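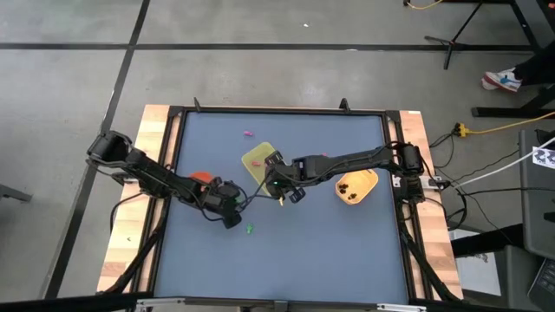
Sleep diary pilot, March, notes after lunch

Finished reading the last of the diaries from the Vulthorpe group and I'm really pleased! 24 people started and only two dropped out, which beats anything we managed with the old forms. 1131 nights logged in all. The short version of the page (bedtime, lights out, wake-ups, mood on waking) is clearly the one to keep.

What jumped out: the low-mood weeks and the broken-sleep weeks line up, but the broken sleep often comes first by a few nights. I want to be careful with that, small group, self-report, no controls. Still, I read those pages twice!

Appetite column is a mess. People wrote "fine" or "normal" for days on end and then a whole paragraph. Ekkachai Intarasuk suggests a simple less / same / more circle and a blank line under it. Love it, trying it in the next print.

Page 76 of the coding book has the wrong rule for naps. Naps after 6 p.m. count as night sleep ONLY if the person didn't get up again. Fixed in my copy, not in the shared one yet.

To do:
- recode naps for the Vulthorpe set
- ask Nilsuwan clinic if their evening group would take the new form
- plot mood against wake-ups, one line per person, no averaging yet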